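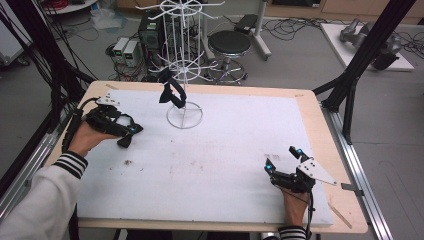 Wevdale Lunches is looking for people who will tell us what they ate for lunch when they were nine. That's the whole starting point, and I can't wait to hear what you come up with! We want packed lunches, school trays, cold dumplings eaten on a bus, the soup your uncle made every summer, the sandwich you traded away and still think about. Everyone who takes part gets a big white foam board, the kind that covers most of a table and leaves only a strip of wood showing at the bottom and down the side, and by the end of winter you'll have filled it with your lunch, in words and drawings and photographs and whatever else you can pin or glue. The finished boards go up together at the Mivia Building in spring.

## Who we want

Anyone aged 16 or over who lives, works or studies in Wevdale, or used to. You don't have to be able to draw. You don't have to be a good cook, or like cooking, or come from a family where food was a big deal. Some of the best stories from our first round came from people who said there was nothing to tell. One man spent his whole board on a thermos lid. Another participant wrote only about the walk home, because her grandmother lived across the tracks and lunch was wherever her grandmother was.

We have room for 27 people. Last time we had far fewer, all from the same few streets near the library, and it showed. This round we'd especially love to hear from people on the east side, from night-shift workers (what even is lunch at 3 a.m.? please tell us), from anyone who grew up outside the United States, and from people over 70. If you'd like to take part as a pair, say two sisters who remember the same kitchen differently, apply on one form and you'll share a board. Be ready to argue over it.

## What you'd be doing

We meet for nine evening sessions starting in January, each two hours long, 6:30 to 8:30 p.m. The early ones are mostly talking and writing. You'll be interviewed by another participant and you'll interview somebody back, with a recorder running, and then you'll get a typed copy of what you said. It's a strange and wonderful thing to read your own stories the way you tell them out loud. Most people find their board in there somewhere, usually in a sentence they don't remember saying.

After that come the making sessions. Thịnh Khổng runs these. He has designed labels, menus and one very large map of noodles, and he's patient with people who have never held a craft knife. He'll show you how to lay out a page of text so it can be read from six feet away, how to scan an old photo without hurting it, how to cut a clean edge, and how to stick paper down flat. (Spray glue is lovely stuff but we do it outside, so bring a coat.)

The fourth session is different. We all cook. Each person brings one thing from their childhood lunch, or as close as they can get to it, and we eat everything at one long table. The back kitchen at Đặng is ours for that evening, with six burners and a rice cooker the size of a drum. Last round somebody brought 78 identical crackers with margarine, and they were gone before the curry was.

You'd need to come to at least seven of the nine sessions. Between sessions there's some homework, an hour a week or so: calling a cousin, digging out a lunchbox, trying to remember the name of a brand of orange drink. If you can't make the cooking night, let us know on the form and we'll put a plate aside.

## What you get

- A $150 stipend, paid in two parts, after the third session and after the exhibition opens
- All materials, including your board, prints, paper, glue and blades
- Bus fare both ways, or a parking pass for the lot behind the Mivia Building
- A meal at every session — a real one, with a vegetarian option
- Your recordings and transcript to keep, plus a copy of the printed book

The book is being made by Clisulel, the small press upstairs from us. They're printing it in two colors and sewing the spines by hand, and the sample I got to hold last week made me a little giddy. Each board gets a spread. You'll see your pages before they go to print and you can change or pull anything.

Your board belongs to you. After the exhibition you take it home, or we'll store it until summer if you don't have the wall space. We'd like permission to photograph it, and that's all we ask. If a story involves relatives who are still around and might have opinions, talk to us. We can change names, leave out faces, or help you have the conversation with them first.

## Language and access

Write and speak in whichever language your lunch happened in. We already have people who can help with Korean, Vietnamese and Spanish, and we'll look for others once we know who's coming. Boards can be in any language, with or without English beside it. Thịnh gets very excited about boards in two scripts.

The room is on the ground floor, with a level entrance from the parking lot and a wide restroom next door. Tables can be raised or lowered. The lights can be dimmed on one side. If cutting is hard on your hands, somebody will cut for you to your marks. Children can come along; there's a corner with crayons and a rug, though we can't watch them for you. Tell us about food allergies on the form, even mild ones. It matters a lot on cooking night!

## How to apply

Pick up a form at the front desk of the Mivia Building, 3511 Orchard Road, or at the register at Đặng. It's one page. It asks for your name, how to reach you, any access needs, and then a single question: *What was in it?* Answer in a few lines or fill up the back. You can also record your answer if you'd prefer to talk. The front desk has a recorder and a quiet room, and it takes ten minutes.

Please don't send finished work or precious photographs at this stage. We aren't judging the writing. We read every form and try to put together a group with as many different lunches in it as we can, so if we end up with eleven peanut butter sandwiches, a few of you may be asked to wait for the next round. You'll get a phone call either way.

Forms are due two weeks before the first session; the exact evening is printed at the top of the form. Questions are welcome at any point, including small ones. Ask for me, Ye-rin Yoon, at the front desk, most afternoons from 1 to 5 p.m. I'm usually in the workroom and they'll come and get me. Mine was rice with a fried egg and far too much ketchup, and I've already started on my board.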